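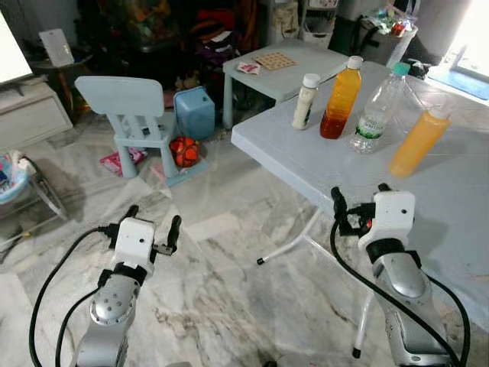

My daughter is going through a phase where every drink in the house has to be hers, and I need help with the kiddie table situation. We have two of those light-blue plastic tables, a bigger one and a smaller one, plus the matching-ish chair, and the bigger one has turned into a bottle parking lot. Right now it has four on it, and two of those are orangey liquids that a three-year-old would happily call juice. The legs are thin white tubes with little black feet, and when she leans on one side the whole top tips a bit. So far I've lost one rug to this. I want to keep the tables out because she plays there all day, but I need the drinks to either stay upright or live somewhere else. I looked at a clip-on cup holder from Potgate but the lip on our table seems too shallow for it. Has anyone made something like this work? Also, if you have a trick for getting sticky rings off that kind of plastic, I'm all ears. Dish soap gets me halfway and then I'm just pushing goo around.

Posted by bluechairmom, 14 June 2021

lapointe_dad

We had the same style of table and the wobble was mostly the feet. Flip it over, pull each black cap off, and push it back on as far as it will go. Ours had worked loose and one leg was a hair longer than the others — once they were all seated it stopped rocking. If a cap is split, the hardware store sells them in packs, just bring the old one along so you get the right size.

For the rings, make a paste of baking soda and a little water, let it sit on there 9 minutes or so while you do something else, then wipe with a soft cloth. Don't use the green scrubby side of the sponge! I did that on ours and now it has a cloudy patch that grabs every crumb and marker stain in the house.

I'd skip the clip-on thing. We tried one and it turned into a toy, then a hat.

tidyish in Josau

OK so I am going to be the boring one and say the bottles need to leave the kids' table completely. Mine is four now and we gave up on having drinks where she plays. We put a low plastic bin by the kitchen door and the one bottle that is hers goes in it, with water, and everything else goes up on the counter. She complained for 6 days and then she started putting it back by herself, which I did not see coming.

The part I would worry about more than the rug is anything in there that isn't a drink. If you've got cleaner or oil or whatever in a clear bottle, it looks exactly like juice to a kid. I'd get that up high tonight, seriously, and put a label on it while you're at it.

If you do want drinks at the table, use a short wide cup and fill it a third of the way. Tall bottles on a light table are always going to go over. And put a wipeable mat under the whole area, ours was cheap and it has saved the floor more times than I can remember.

workik77

magic eraser. go easy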